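Empty shelves come first at the Narnport loft

The renovated loft at Ikach in Narnport is now in its second stage: the storage is in, and the work of arranging it goes room by room. The Vass housing fund paid 4000 for the built-in furniture and 2613 for the new lights, and it wants the home ready for its first tenants in December.

The main room keeps its high ceiling with the exposed beams, and the mezzanine has a black metal railing. Below, the shelves were set into the wall and painted the same white. Aldana Fuentealba made the drawings, and she asked for open compartments and not doors - tenants of the earlier homes had complained that the doors took too much space.
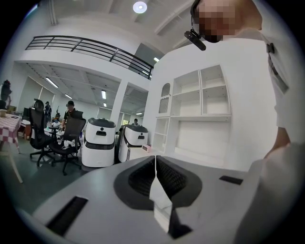
The built-in shelves in the main room, with the narrow arched niche on their left side.

Drawers are a different matter. The fund received 21 letters from former tenants, and many of them asked for deeper drawers, where one can put towels and bed linen without folding them very small. The white cabinet from Ovato was chosen for this reason. Its flat top can also serve as a table for sorting clothes, and small cloths will go in the drawers. A round mirror in an ornate white frame is among the pieces that still wait for a place on the wall.
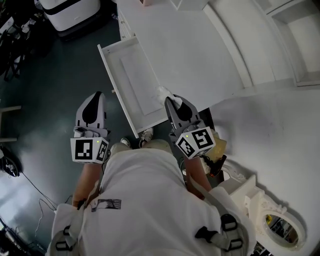 Aldana Navarrete wrote to us that she likes the cabinet but would prefer fewer white surfaces, as in her own home every fingerprint is seen by the evening. She also asked if the tenants may paint the shelves in another color. The fund answered that they may, if they write to the office first.

Visits to the loft begin at 2 in the afternoon, and the entrance is from the courtyard side.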